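2020년 11월 24일, Wotix 보도자료

안녕하세요, Wotix에서 음료 일을 맡고 있는 사람입니다. 보도자료라고 하면 다들 딱딱하게 쓰시던데 저는 그게 영 안 돼서요, 그냥 제 말투로 적어 보겠습니다!

저희가 감귤 시럽 'Irkska'를 내년 2월에 정식으로 내놓습니다. 처음 끓여 본 날부터 세면 269일이 걸렸네요. 그동안 레시피를 여덟 번 갈아엎었고, 세 번째 것은 너무 써서 저도 한 모금 마시고 내려놨어요. (지금 것은 안 그렇습니다, 정말로요.) 껍질을 얼마나 오래 우리느냐가 제일 골치였는데, 결국 찬물에 하룻밤 담갔다가 약불로 옮기는 쪽으로 정했습니다.

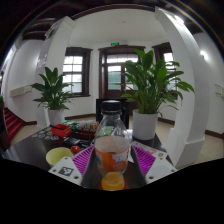
▲ 주황색 라벨을 두른 투명한 병과 그 앞의 주황빛 액체

판매는 Bornerell 매장에서 먼저 시작합니다. 시음 행사 때 94분이 의견지를 써 주셨는데 글씨가 빼곡해서 읽는 데만 이틀이 걸렸어요. 가장 많이 나온 말이 "덜 달게"였고, 그래서 설탕을 한 번 더 줄였습니다. 탄산수에 타도 좋고 따뜻한 물에 타도 좋은데, 저는 요즘 날이 추워서 계속 따뜻하게만 마십니다. 머그에 시럽 두 숟갈 먼저 넣고 물을 천천히 부으세요.
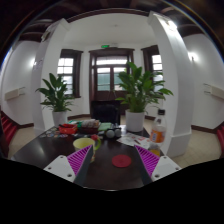 홍차에 넣어 보고 싶다는 분들도 계셔서 Mac Mathúna와 같이 찻잎도 고르는 중입니다. 진한 아삼 계열은 시럽 향이 묻혀서 빠졌고, 지금은 조금 가벼운 잎 두 가지를 놓고 고민하고 있어요. 저는 한쪽으로 마음이 기울었는데 사내 의견은 딱 반반이라 결론은 다음 소식에서 전하겠습니다. 찻잎 세트는 시럽보다 늦게 나오니 2월에는 시럽만 만나실 수 있다는 점도 참고해 주세요.

개봉한 뒤에는 냉장 보관하시고, 바닥에 과육이 가라앉으면 살살 흔들어 드시면 됩니다. 시음용 병이 필요한 매체나 카페는 Wotix 홍보 담당 앞으로 신청해 주세요. 받으실 주소와 희망 수량을 같이 적어 주시면 순서대로 보내 드립니다.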